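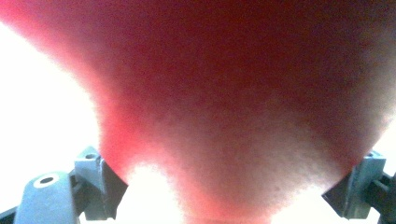
Kellgate Community Orchard: Autumn Progress Report

2 November 2022
By Thilini Sikder

Dear friends at the Tenby Fund,

It has been a long and rather wonderful season, and I hope you will forgive me if I go on a bit — there is a lot to tell you! When I last wrote, in July, we were still carrying water up the hill in buckets and wondering whether the young trees along the lower fence would make it. The hose line your grant paid for went in the week after, and of the 38 trees we planted in spring, all but 2 are alive and putting on wood.

The two we lost were both pears, in the wet corner by the gate. Tanvir Mondal has had a good look at the soil there and thinks it would suit quince or a willow hedge much better, so we have left the spot bare for now and will decide over the winter.

Picking days were busy. We brought in about 1000 pounds of fruit from the old trees, and most of it went straight to the food pantry on Paul Street, where they were very glad of the early apples (a little less so of the cookers, until we sent recipe cards along). The bruised ones were pressed at Skutilis Farm, who kindly let us use their mill for a whole Saturday and fed us soup as well.

The pruning classes have been slower to get going, I have to admit. We planned for four and ran three, with 15 people signed up across them, and the last one was moved twice for rain. The fourth will be held in the new year, when the trees are bare and easier to read anyway.

On money, we are a little under on tools and a little over on fencing — the deer found us in September. I would like to move the leftover tool money across to finish the north side, if you are happy with that. Tanvir has the receipts and will send them with the budget sheet.

Thank you again, so very much, and do come and see the place before the leaves are all down.

Contact: Kellgate Community Orchard office | © 2022 Kellgate Community Orchard | Back to top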